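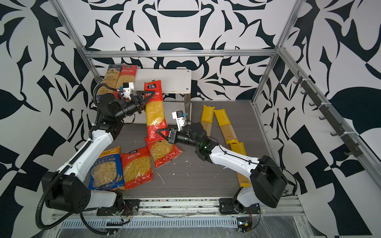
Two robot arms between black-and-white patterned walls.

Section 4. Setting up the Kragh for a live band

So you've got the recorder out of the box, you've done the firmware update from Section 3, and there's a drummer in the next room asking when he can start hitting things. Good! I've written this part the way I do it myself, playing together in one room with no overdubs, so if you're recording one instrument at a time you can skip ahead to Section 5.

You'll need the Kragh, its power supply, a mic for each source, decent cables and a pair of closed-back headphones for every player. I also keep a roll of tape and a marker nearby for labeling channels.

Before you power up

1. Turn every gain knob all the way down, and the headphone knobs too.

2. Plug in your mics. I put drums on the first four channels (kick, snare, two overheads), then bass, guitars and keys, with the singer last. You can use any order you like, but write it on the tape.

3. Connect the headphones. Each output on the back has its own volume, so your loud bass player can be loud in private.

4. Switch on the Kragh and wait for the green light to stop blinking. On mine this takes 14 seconds.

CAUTION: Never plug or unplug a mic while phantom power is on. The pop goes straight into everybody's headphones. Hidayah Nasution, who sings on most of my demos, still brings up the time I did it to her.

Placing people

5. Get the band into a loose half circle where they can all see the drummer. I care more about this than about any mic – people who can see each other play better endings.

6. Point the guitar amps away from the drums and get them up off the floor if you can. A chair is fine.

7. Put the singer at the quietest end of the room, with the back of the mic facing the drum kit. 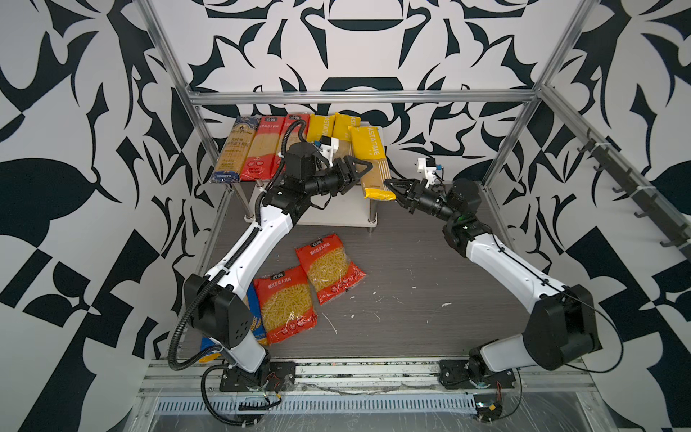 8. Walk around while they run through a song and just listen. If one corner sounds boomy, move the bass amp a step or two out of it and listen again before you touch any knobs.

NOTE: You will hear a bit of everything in every mic. That's fine, and I happen to love it, but it does mean you can't fix a wrong guitar chord later without hearing its ghost in the overheads. Play the song again instead.

Setting levels

9. Ask for the loudest chorus they've got, all together. Checking players one by one always fools me (they all play harder once the band kicks in).

10. Bring each gain up until the meter sits in the middle of the green and only jumps to yellow on the big hits. If you see red, back off.

11. Press LOW CUT on the vocal and guitar channels. It ships set to 200 Hz, which I find too high for a deep voice, so turn it down in the Filter menu if the singer starts sounding thin.

12. Arm all the channels, press RECORD and do one full take as a test.

CAUTION: Check the space left on your card before the test take, and again at every break. The Kragh stops recording when the card is full and the only warning is a small icon at the top right of the screen.

13. Play the test back for the whole band. Save your settings with SHIFT + STORE if they're happy, and go back to step 8 if they aren't.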